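Notes on Re-covering the Work Surface in the Spare Room

May 27, 2025

Filed under: Household, Work Room

Since February the spare room at this address has served as a work room for paper folding, mending and the wrapping of parcels. The present entry records the arrangements made for its work surface, in response to correspondence received after the previous entry on storage.

The room was formerly furnished with a folding table on loan from a relative. That table has been returned. Its replacement is a low platform purchased second-hand through the Tirkasero exchange listings for $108, including delivery to the front verandah. The platform is sound and level, but its top was judged unsuitable for direct use. It has accordingly been covered with a dark charcoal material, drawn tight and fastened on the underside. The colour was selected for practical reasons. Pale thread, paper offcuts and dropped pins are readily located against it, and the surface does not reflect the overhead light in the evening.

A dark covering is, however, a poor base for tracing or for marking out. A loose white sheet is therefore placed on top whenever such work is to be done, and removed at its conclusion. The sheet is large enough for most tasks undertaken here, with the exception of full-length curtains, which continue to be cut on the floor of the hallway.

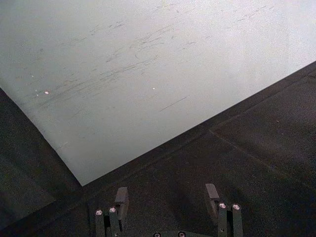 Care of the white sheet has required more attention than was anticipated when the room was set up. A matte finish was preferred over a gloss one, as glare had been a persistent difficulty at the former table, and in that respect the choice has been satisfactory. A matte finish also retains marks. The faint grey scuffs and scratches now run in much the same diagonal direction across the middle, with one longer dark line standing apart from the rest, and it has been decided that no attempt will be made to polish them out. They do not interfere with tracing. The reverse side will be brought into service at a later date.

The following practice has been adopted in this household.

The sheet is wiped with a damp cloth before use and dried with a second cloth. Abrasive creams are not used. A sample of the Winus surface paste was tried on an offcut and left a dull patch, although readers with glossier materials may have a different experience.

The dark covering is brushed every 7 days, working from the back towards the front. Lint collects along the line where the sheet ordinarily rests and should be lifted with a strip of tape if brushing proves insufficient.

When not required, the sheet is stored flat behind the bookcase. Rolling is not recommended.

Expenditure on the work room to date stands at $246, inclusive of the platform, the covering material and a desk lamp from Skarkenetti. A further $13 was spent on fasteners of the wrong length, and these remain available to any local reader who can make use of them.

Enquiries concerning the lamp may be left in the comments section. The next entry will address the sorting of wrapping paper by width.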